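The Estate of Khumalo

My uncle Khumalo left me 87 dollars, a tie rack and a black Dell tower. The will was read at 7 in the evening, so the lawyer could charge the late rate, and by 9 I had the computer in my trunk and my cousins' suspicion that it held something.

I took it to Filipa Garcia at Celeck, who does estates. She put it on its side on the bench, took the panel off, and told me I could stay if I didn't talk. I talked.

"He was a secretive man," I said.

"He was a man with a Dell," said Filipa.

I had expected more in there. All my life I had imagined computers as cities, and this one had a green board, a gray power supply, and wires in yellow, red and black that seemed to have been put away by someone late for a bus. The processor had been lifted out of its socket and set in a little gray tray off to the left, like a tooth.
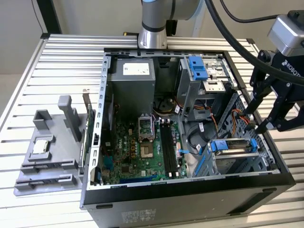 "Is that the part that thinks?" I asked.

"It did the sums."

"And the memory?"

She pointed at the two black slots, both empty. I said that was my uncle all over. In his last June he called me by the name of a brand of margarine, Vevby, for an entire lunch, and I answered to it — there was the tie rack to consider.

Filipa explained that none of this mattered. What people left behind, they left on the drive. The rest was plumbing. I asked what she usually found on them, and she said recipes, tax forms, and letters to the cable company that had never been sent. Once, a novel.

"Any good?"

"The family asked me to wipe it."

I thought of my cousins, waiting in a diner across the street over one order of fries. They were sure it was the Grunerar money. My uncle had sold his share in Grunerar, a company that made either hinges or soup, and nothing had been seen of the proceeds except a better class of hat.

Then the hard drive was up out of the case in its bright blue caddy, and I stopped talking after all.
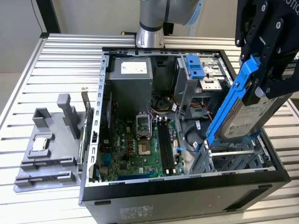

It was smaller than a sandwich. I don't know what I thought a man's secrets would weigh, but I had brought a duffel bag.

"You want me to read it now?" Filipa asked.

I said I did. Then I said I might get a coffee first. Then I asked whether a person could be said to own a thing if he didn't strictly know what was on it, and she said that was a question for the lawyer, who charged the late rate.

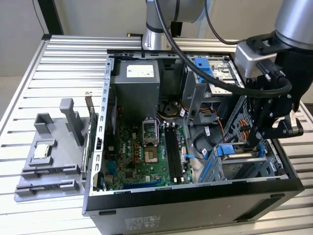
What Was on It

Recipes, mostly. Soup, so that settled Grunerar. There were 3 letters to the cable company, each ruder than the last, and a folder named for me, spelled correctly.

I told my cousins it was hinges.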